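절연형 게이트 드라이버

절연형 게이트 드라이버는 제어 회로와 전력 스위칭 소자 사이를 전기적으로 떼어 놓으면서 게이트 신호는 그대로 건네주는 부품이다. 저는 전력 회로를 만진 지 꽤 됐는데도 이 녀석만큼 자주 데이터시트를 다시 펼치게 되는 부품이 없더라고요. 그래서 이 항목은 제가 헷갈렸던 순서대로 적어 보겠습니다.

개요

MOSFET이나 IGBT의 게이트는 겉으로는 전압만 걸면 되는 것 같지만 속은 커패시터에 가깝습니다. 빨리 켜려면 짧은 순간에 전류를 확 밀어 넣어야 하고, 끌 때는 또 그만큼 빨리 빼내야 하죠. 마이크로컨트롤러 핀이 내주는 몇 밀리암페어로는 어림도 없어요. 게다가 하프브리지의 상단 스위치는 소스 전위가 버스 전압까지 출렁이기 때문에 접지 기준 신호를 바로 물릴 수가 없습니다. 구동 전류와 전위차, 이 두 문제를 한 패키지에서 처리하는 게 절연형 드라이버입니다.

절연 방식

제일 오래된 건 광 결합 방식입니다. LED와 수광 소자를 마주 보게 넣은 구조라 이해하기는 쉬운데, LED가 나이를 먹으면서 전달 특성이 변해요. 자기 결합 방식은 칩 위에 작은 코일을 올려 펄스를 넘기고, 용량 결합 방식은 이산화규소 같은 절연막을 사이에 두고 고주파로 변조한 신호를 보냅니다. 뒤의 둘은 전파 지연이 짧고 소자 간 편차도 작은 편이라 요즘 새 설계에서는 저도 이쪽부터 봅니다.

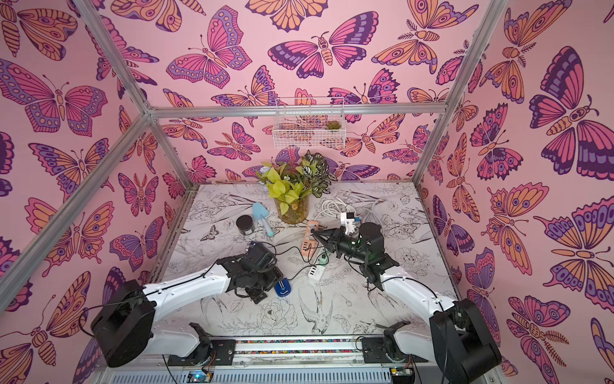
절연 내압만 보고 고르면 나중에 고생합니다. 꼭 같이 봐야 하는 게 공통 모드 과도 내성, 흔히 CMTI라고 부르는 값이에요. 스위칭 노드가 급하게 튀어 오를 때 절연막 양쪽의 기생 용량으로 변위 전류가 흐르는데, 이걸 못 버티면 출력이 엉뚱하게 뒤집힙니다. SiC 소자로 넘어가면 전압 기울기가 훨씬 가팔라져서 이 값이 정말 중요해져요!

부가 기능

저전압 차단(UVLO)은 거의 다 들어 있습니다. 게이트 전압이 어중간하면 소자가 덜 열린 채로 열을 뒤집어쓰니까요. 밀러 클램프는 꺼져 있어야 할 게이트가 밀러 용량 때문에 슬금슬금 올라가는 걸 잡아 주고, 비포화 검출은 단락이 났을 때 천천히 꺼서 서지 전압을 줄입니다.

설계 사례

제가 만든 Plerkley 인버터 보드는 개정판마다 이 부분이 바뀌었습니다. 첫 판에는 Bistel의 광 결합형을 썼고 전파 지연이 263ns로 나왔어요. 데드 타임을 넉넉히 985ns로 잡았더니 저속에서 전류 파형이 보기 싫게 찌그러지더군요. 다음 판에서 Onex의 용량 결합형으로 바꾸고 데드 타임을 줄였더니 파형은 좋아졌는데, 이번에는 부트스트랩 커패시터를 너무 작게 골라서 듀비가 높은 구간마다 UVLO에 걸렸습니다(이건 순전히 제 계산 실수예요). 결국 상단에는 Aaltonen의 소형 절연 전원을 따로 달았습니다. 직류 버스는 최대 870V로 잡았고요.

배치상의 주의점

드라이버는 게이트에 최대한 붙이고, 게이트 루프의 왕복 경로는 서로 겹치게 그리는 게 좋습니다. 절연 장벽 바로 아래로는 어느 층에서든 구리를 지나가게 하지 마세요. 내층 접지를 무심코 채웠다가 연면 거리를 다 까먹은 적이 있습니다. 켜짐과 꺼짐 저항은 다이오드로 나눠 두면 나중에 조정하기 편하고, 저는 첫 시제품에서는 늘 저항 자리를 두 개씩 비워 둡니다.

같이 볼 항목

부트스트랩 회로, 데드 타임, 디지털 아이솔레이터, 연면 거리와 공간 거리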